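Print shop notebook, October, chapbook run

Wadano poems, second proof. Started 9:40.

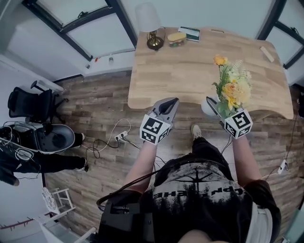
Still not convinced by the paper. Adoración swears the Brevon cream takes ink better than the white we used for the last anthology, and the sales sheet says so too, but the sales sheet would. I pulled the same page on both stocks (the long river poem, page 14 in the dummy) and at arm's length I can't tell them apart. Up close the cream is a bit softer on the italics. Whether a reader will care about softer italics is another matter.

Run size. The poet wants 500. Rafsan thinks 400 and a reprint if it sells. I have heard "a reprint if it sells" from every editor I ever worked with and can remember one reprint. On the other hand we still have boxes of the Yazıcı book under the stairs, and that one had a radio interview and a prize shortlist behind it. I'm with Rafsan, grudgingly. Adoración to write to the poet, since she likes him.

Line count for the whole manuscript is 529, going by the file. The contract letter says fewer. He has added to the last sequence again without telling us. I read the new stanzas over lunch. Two are good. The rest explain the first two.

Long lines. Page width won't hold the ones in "Ferry Hours" at the size we picked. Options: drop the type by a point, turn the poem sideways, or use runovers with a deep indent. Tried the smaller type and it looks like the back of a train ticket. Sideways is a gimmick and I'd want a better poem before asking anybody to turn a book around. Runovers, then. Indent set at 2 ems, might go deeper if they read as new lines. Adoración says they already do. Check again with fresh eyes.

Typeface: Drandeck for the text, as agreed. The numerals are ugly and the contents page is full of them. Rafsan suggests leaving page numbers off the contents. Then what is it for?

Blurb. Three drafts so far, all with "luminous" in them. Struck it from all three. Would also like to lose "unflinching." Has anyone met a flinching poet? Rafsan is going to try a plain one that says where the poems are set and how many there are.

Stanza break at the foot of page 22 disappears completely. Either push a line over or put in a mark. I hate the mark. Pushed a line.

Left for next session:
third proof on cream only
ask the poet which ending he wants for the last poem, in writing this time
sewing or staples, price both
epigraph permission, no reply yet

Stopped 4:15. Cream dummy is on Rafsan's shelf, please don't write on it.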